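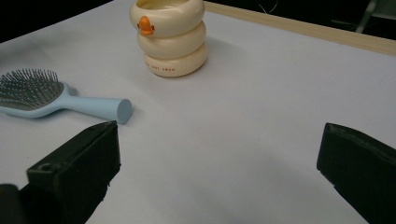 Stuart Bunting wrote in to say that his big wall map of the Greveck basin curled up like a window shade the minute he took it out of the tube, and could we please do a page on paper maps. Yes! Gladly!

Curl first. Roll the map the opposite way around the same tube, loosely, and leave it overnight. Then lay it face down on a clean sheet with a heavy book on each of the 4 corners. My old survey of Priltton needed 3 nights of this, but it hangs flat now and I love looking at it (you can follow the river all the way down to the coast).

Folded maps are tougher. The creases give out where they cross, so back those spots with small squares of Japanese tissue and wheat paste. Please, no clear tape! It goes yellow and takes the county names with it when you peel it off. For a stiff crease, put blotting paper over it and use a barely warm iron, 5 seconds at a time, no steam. Try a blank margin first.

Dusty sheets clean up beautifully with a soft brush, working from the middle out. Pauline Kettle swears by grated white eraser rolled gently under the fingertips, and it did wonders for the sea on my Sovberg harbor chart. Keep it away from hand coloring and pencil notes.

For hanging, choose a wall that gets no direct sun. Blues and greens hold up fairly well, but the pink they used for state borders fades fast, and mine lost half its color in 2 summers by the kitchen window.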